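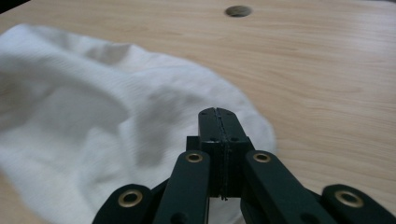 Mullik Linen Room: progress report for March

To: Keisha Whitfield, Kurico
From: Esperanza Wojcik

Hello Keisha,

You asked for something shorter than last time and with fewer spreadsheets, so I've put the numbers you need in the first section and then let myself chat a bit. Sunita has the full stock list if your finance people want it.

Where we are

The target in the grant was 1000 pieces of white cloth sorted, washed, folded and ready to lend by the end of the year. We have done 200, which I know looks a bit thin on paper, but the first stretch was nearly all setting up and I'm happy with the pace now. Another 100 are washed and waiting in bags. Darnell wants to get through those before we open the next delivery from Pringle, and I think he's right (I did want to peek in the bags, I'll admit it).

The lending itself has started in a small way. The lunch club at the church hall had the first batch and they've already asked whether they can keep it for longer. I said yes. Please tell me if that breaks anything in the agreement!

The folding table

You'll remember we had a long back and forth about whether to spend money on a proper laundry bench. In the end we didn't. We've got light wood tables in the back room, the office sort with the little round hole for cables, and they do very nicely. The surface is smooth and pale and nothing snags on it. The one drawback is that white cloth on a pale top doesn't show up marks all that well, so we check for stains at the window first and then bring things over to fold.

Mathias put felt pads under the feet and the wobble has gone. That cost next to nothing and came out of the sundries line.

How the folding is going

Slower than I'd promised, faster than I'd feared. We began by trying to fold everything the moment it came out of the bag, and it was hopeless. People were wrestling with a great heap and getting cross with it. Now each cloth goes down on the table on its own, in whatever state it arrives, and you find an edge before you do anything else. Once you've got an edge you can find a corner, and after that it more or less folds itself.

The crumpled ones are still the time-eaters. A cloth that has dried in a ball keeps its creases however hard you smooth it, and the edge likes to roll under where you can't get hold of it. Sunita has taken to shaking each one out twice before it goes down, which makes a terrific noise but does save time. Darnell prefers to leave it in its lump and tease it open from the side. We've agreed to let them each get on with it.

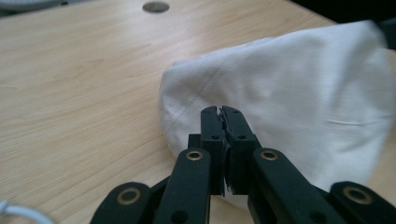

What we've spent

Nearly all of this period's money went on washing. We use Jostex for the big loads, and they've held their price for us so far, though I've been warned it may go up in the summer. If it does I'll come back to you before I agree to anything. The shelving line hasn't been touched yet. We were given two old bookcases by the school, and I'd like to move that money over to washing if you're happy with that. A yes by email would be plenty.

Things that went wrong

The labels. I ordered iron-on ones and they started lifting at the corners after the first wash, so we're back to a laundry pen and a steady hand (Mathias has the neatest writing and therefore the job). We also lost a Sunday session when the key to the building wasn't where it should have been. There's a spare at my house now.

I'd also planned to have a written guide to folding sizes by now and I haven't got one. There's a page of scribbles, and Sunita has promised to turn it into something other people can read.

Next

Finish the bags that are waiting, open the Pringle delivery, and get the guide typed up. I'd love you to come and see us as well. Afternoons are best, any time after two, and we will absolutely hand you a cloth when you walk in.

All the best,
Esperanza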